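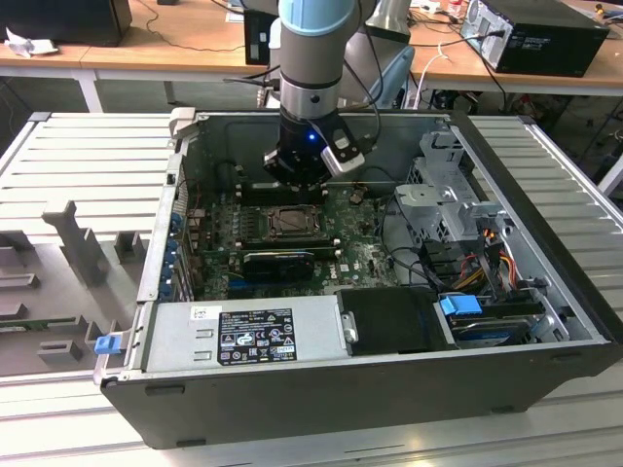

Štefánia Michalík objected to our first draft of this section, saying that we had put two different faults under one name. A gripper that stops too early, she wrote, and a gripper that closes on the wrong surface leave the same line in the log, but they need different repairs. We agree with her and have separated them below.

5.2 Failures at the processor socket

The Skistcombe cell made 2312 grasp attempts inside open desktop computers. Of these, 207 ended in a fault, and 14 of the faults were serious enough that we pressed the emergency stop. All 14 happened close to the processor socket, where the free space between the fingers and the board is small.

In an early stop, the force limit is reached before the fingers are at grasp height. The usual reason is a cable of the arm that pulls on the wrist and is read as contact. Such a stop is safe, but it costs time, and the operator must confirm the restart by hand.

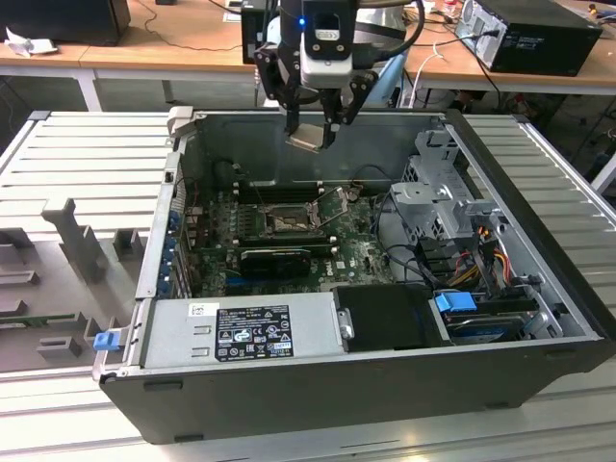 The second fault is more dangerous. When the fingers close on a fixed edge together with the part, the controller reports a good grasp and begins to lift. The force then rises quickly, and the board can bend before the limit is reached. In January we lowered the lifting speed and added a short pull test – the arm moves up by 2 mm, waits, and compares the force with the known weight of the part. The test does not help with very light parts, for which the sensor noise is too large.

Figure 7. Work at the open computer case in the Skistcombe cell.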